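O caderno de receitas da minha avó

Passei o feriado inteiro passando a limpo o caderno de receitas da minha avó, e queria contar um pouquinho disso aqui no blog, mesmo que tenha ficado tudo pela metade. São 50 receitas, quase todas a lápis, com aquela letra miúda dela que vai descendo a linha — a do bolo de fubá tem duas versões, e numa delas ela escreveu do lado "a da Gekent é melhor, mas não contar". Quem será Gekent, meu Deus? Perguntei para minha mãe, que também não sabe, e ficamos uma hora no telefone lembrando das vizinhas todas!

Meu amigo In-ho Ma me emprestou um dicionário antigo de cozinha e já decifrei "600 de açúcar" (gramas, espero eu). Em maio volto aos doces de compota.
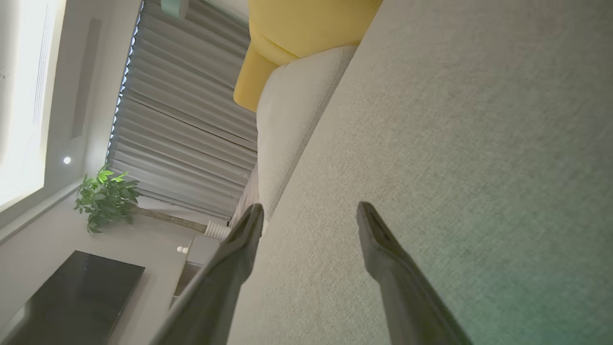 Ano 2, n.º 50

Um beijo e até a próxima receita.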